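Unit 2: Marble and Acid
February | Panagiotou, Materials for Interiors
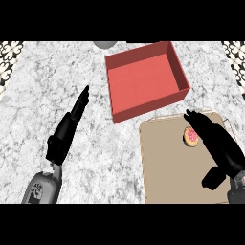 Marble is mostly calcite. Acids such as vinegar or lemon juice dissolve the surface and leave a dull mark called an etch. Sealers slow staining but do not prevent etching.

Lab procedure: place one drop of vinegar on a polished offcut, wait 60 seconds, blot, and read the gloss at the same point. Record both readings in the log. Do not repolish between trials.

Reading: Jillitz handbook, p. 243.

Recent handouts
Grout and Joint Width
Slate: Cleavage and Finish
Heat Marks on Wood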